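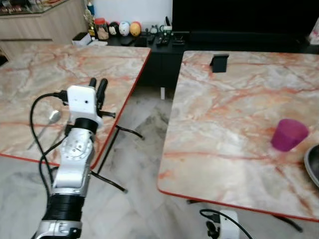

Pink marble-patterned tops with a red edge. I'm fond of these tables.

Cold soup season

I have eaten cold soup for lunch almost 19 days running and I'm not even slightly tired of it. July in Plarkstead does this to me. The kitchen faces west, the oven is off limits until the leaves turn, and somewhere in the first hot week I remember that you can put a cucumber in a blender and call it lunch, and I get excited all over again as if I'd thought of it myself.

I grew up thinking soup was a winter thing. We had it hot, with bread, when somebody was sick or it was snowing. My first cold one was at Simone Figueiredo's apartment the summer we both worked at Honorato (the deli on the corner, long before it had outdoor seating). She handed me a bowl of something pale green and I remember looking around for the microwave. Then I tasted it! Cucumber, yogurt, a lot of dill, a bit of garlic, and so cold it hurt my teeth. I had three bowls and went home and made a terrible version with sour cream and dried dill. The good version took me most of that summer.

So here is where I've ended up, after a good many years of fiddling.

Cucumber first, as it's still the one I make most. Peel half the skin off, leave the other half on for color. Salt the chunks and let them sit in a colander while you do something else. I use whole milk yogurt, the plain runny kind, and if it's thick I loosen it with cold water until it pours like cream. One small clove of garlic. I used to put in three and I'm sorry to everyone who sat near me. Lemon at the end, then a taste, then more lemon. Put the bowls in the freezer while you blend. I love a frosty bowl more than is reasonable.

Then tomato. I know there are people with firm views on gazpacho and I'm not going to argue with any of them, because I've liked every single one I've been given. Mine has stale bread in it, sherry vinegar, and more olive oil than looks right. The oil goes in slowly with the blender running and the whole thing turns from red to a kind of sunset orange, and I stand there watching it every time. I do strain it now. For years I said straining was fussy, and then Sérgio Amaral strained a batch in my own kitchen while I was on the phone and I had to admit it was a different soup. Silky! You could drink it out of a cup, and we did, standing up.
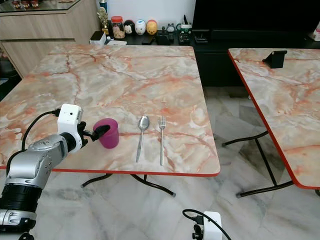

Pink cup, spoon and fork.

Which brings me to cups. I serve nearly all of these in cups now. A bowl of cold soup asks you to sit down and be careful, and a cup lets you wander off and look at somebody's tomatoes. Plastic is perfectly fine. Fill it two thirds, put the chopped bits on top (cucumber, egg, croutons, whatever's there) and hand out spoons for the people who want them. I put forks out too for the toppings, and for the potato salad that shows up whether or not I make it.

The surprise of this year has been corn. I'd never thought of corn as something you'd want cold. Efe Anozie brought a jar of it over one evening and wouldn't say what was in it, and I guessed coconut, then cashew, then cream, and I was wrong all three times. It's corn and water and salt! You cut the kernels off, simmer the bare cobs for half an hour to make a stock, drop the kernels in for the last couple of minutes, blend for a long time and push it through a sieve. Then you chill it overnight. It comes out sweet and thick, and with lime and a little hot pepper on top it's the best thing I've eaten since spring. I've made it 6 times so far. Get the corn the day you plan to cook it and don't boil the kernels any longer than that, or it tastes like a can.

I had one real flop, so I should own up to it. I tried melon and mint from an old Sustoria newsletter I'd saved, and I must have used a melon with nothing to say. It was like drinking the smell of a melon. I added ginger, then salt, then more lime, and in the end I froze it in a tray and put the cubes in seltzer, where they were great. If your melon is a good one I think the soup might be lovely. Someone please try it and tell me.

A few things I wish I'd known earlier. Cold food needs more salt than you think, so season it once when it's warm and again straight from the fridge. Blend longer than feels right. Raw onion gets louder overnight and by the second day it's all you can taste - leave it out and scatter it on top. And make more than you need. A big jar in the fridge door at six in the evening, when it's still too hot to think, is a wonderful thing to own.
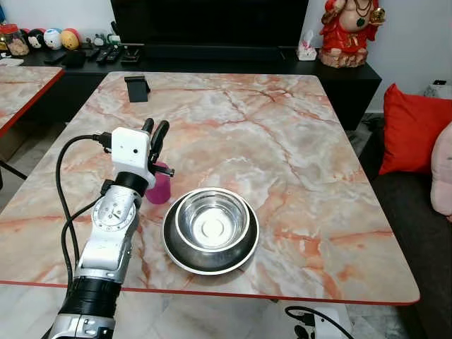

Beets are next on my list. Tiburcio Bautista makes a cold borscht with buttermilk and radishes that is the brightest pink I have ever seen in a kitchen, and he's promised to show me on the condition that I bring the dill. He roasts his beets whole at dawn before the house heats up, which is dedication. I may cheat and use the vacuum packed ones. I've asked him whether he'd be able to tell and he just laughed.

I'm also on the hunt for a white gazpacho I can make without my almonds turning to sand. I've soaked them, I've peeled them, I've bought them already peeled, and it still comes out a little gritty at the bottom of the cup. The grapes on top are so good that I keep going anyway. If you've cracked it, the comments are open, and I'll be trying every suggestion until the weather breaks. Tonight it's corn again.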